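Jukberg Demonstration Bay: Bathroom and Washroom Tasks

Published November 13, 2024 by the Jukberg applications desk

We use cookies to remember your region and to count page visits. Manage your choices at any time in the site settings.

The bathroom bay is a demonstration package for organisations considering hand-held grippers for task recording, or arm-mounted grippers for cleaning and tidying work in small rooms. It can be seen at the Jukberg workshop by appointment and on open days. The same package can be supplied as a fitted set for a customer's own site, subject to the floor and wall requirements given further down this page.

The bay is built from ordinary domestic fittings. Doors, drawers and handles have not been altered to suit the tools. Hinges are standard sprung cabinet hinges and the drawers run on side-mounted slides. Visitors often ask for softer springs or larger handles during a session. We keep both in stock, but the default set is the one used for all quoted results.

What a visit covers

A standard visit has four parts: a short talk on the grippers, a supervised fitting, a period of task work in the bay, and a review of the recordings. Groups are limited to 10 people. Larger parties are split, and the second group starts with the review station using stored recordings from an earlier session.

The talk deals with jaw travel, grip force and the limits of the visual markers. It is kept brief. Most questions come up once people have the grippers in their hands, and the operator will take them then.

Fitting consists of adjusting the straps, checking that the trigger returns fully and confirming that the recording has started. Rings and loose bracelets should be removed. Long sleeves should be rolled or pinned, as they can cover the marker on the body of the gripper and cause gaps in the tracking.

Task work begins with single actions. The visitor opens a cabinet door, returns to the start position, and closes it. Drawers come next, then two-handed work in which one gripper holds a door while the other places or removes an item. A practised operator moves more slowly than most visitors expect. Quick movements are recorded without difficulty but are of less use afterwards, as the arm that repeats them has lower acceleration limits than a human wrist.

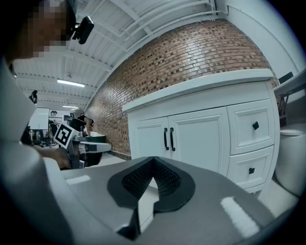
Two-handed work is where most failed attempts occur. The usual fault is a gripper closing before the pad is square to the handle. On a tall bar handle this leads to a twisting load, and the door either slips or swings against its hinge. The remedy is to approach from directly in front and to close the jaw only when both sides have clearance. Knobs are less forgiving of position and more forgiving of angle. The drawers are therefore taught after the doors, although they look simpler.

Failed attempts are kept. They are tagged at the review station and stored with the session. Customers who receive recordings from their visit will receive these as well unless they ask for them to be removed.

Grippers used in the bay

Two units are used together, one for each hand. Both are the Sevora hand-held model, second revision. The earlier revision is still supported for spares but is no longer demonstrated.

Operation: manual trigger, spring return
Fingers: replaceable, fitted without tools
Tracking: printed square marker on the body
Power: internal cell, charged in the cradle
Working time per charge: 4 hours
Cradle capacity: two grippers

Finger pads are treated as a consumable part. In the bay they are changed every nine sessions, or sooner if the surface has become polished. Worn pads will still hold a bar handle but begin to slide on small round or square knobs, and the change is gradual enough to be missed by a regular user. A simple pull test with the spring gauge in the service kit is recommended at the start of each week of use.

Pads may be wiped with a damp cloth. Solvent wipes should not be used. Several early pads were returned with hardened edges, and in every case the customer had been cleaning them with an alcohol-based product. The service kit now includes a cloth and a printed note.

Markers should be replaced when scratched. A marker that is dirty can be cleaned, but a marker with a lifted corner will give a small, steady error in angle that is hard to find later. Spare sheets are supplied with each pair of grippers and may also be ordered separately.

Fittings and layout

The furniture in the standard set is from the Ortner domestic range, which was chosen for its availability and for the consistent force needed to open its doors. Substitution with a customer's own furniture is possible. We ask for hinge type, handle spacing and drawer slide type in advance, and for one spare door front of each size, which is used for setting up.

The bay needs clear standing room for two people side by side, with space behind them for an observer. It should not be placed on a through route. People walking behind the operator do not affect the grippers, but they do affect the operator, and sessions recorded beside a busy aisle show more hesitation and more repeated reaches.

Lighting should be even and free from visible flicker. Ordinary ceiling lights are adequate in most rooms. Direct sun on glossy cabinet fronts should be avoided. Where this cannot be arranged, a matt film can be applied to the doors, and this will be noted in the session record so that results are not compared with those from untreated fronts.

Plumbing is not connected in the standard set. Customers who wish to demonstrate work with running water should ask for the wet version, which has a separate price and a separate risk assessment. The hand-held grippers are splash resistant but must not be immersed. The charging cradle must be kept outside the bay in the wet version.

Review station

Recordings are transferred by cable at the end of the task period and opened in Clidetti, the review software supplied with the package. Clidetti shows the views from both grippers side by side on a common time line, with jaw opening plotted underneath. Reviewers can mark the start and end of each action, add a tag and exclude a section.

Transfer time depends on the length of the session. The delay is used for a break. Visitors are asked to leave the grippers in the cradle during transfer, as removing one part-way will stop both.

Exported sessions can be read by the Jukberg arm controller directly. Export to open formats is included in the licence. Jaw opening is given in millimetres and time in seconds from the start of the session. Older versions of the software gave jaw opening as a fraction of full travel, and files made before February should be converted with the utility on the support page before being mixed with newer ones.

Open days

Open days follow a shorter timetable than private visits. Visitors may watch without taking part. Those who wish to try the grippers are given one supervised turn at the doors and drawers, after which they may join the review group. Places at the bay cannot be reserved on the day, and turns are given in order of arrival.

Recordings made at open days are deleted after review unless the visitor signs the retention form. The form covers the views from the grippers, which may include the faces and hands of other people in the workshop. Anyone who does not wish to be recorded should collect a coloured lanyard at reception and remain behind the floor line.

Flat, closed shoes are required. Bags can be left at reception. The workshop has step-free access from the car park, and the bay can be worked from a seated position if the operator is told beforehand so that the start positions can be lowered.

Supply and support

The package is supplied as a pair of grippers, cradle, service kit, marker sheets, review software for one workstation and a layout drawing for the bay. Furniture is quoted separately. Delivery is nine weeks from confirmation of the layout drawing. Installation takes one working day on a prepared site and includes operator training.

Requests for private visits should state the size of the group, any previous use of hand-held grippers, and whether recordings are to be taken away. Customers bringing their own furniture should send dimensions with the request.

Sign up to the Jukberg product bulletin for service notes and open day dates. You can unsubscribe using the link in any issue.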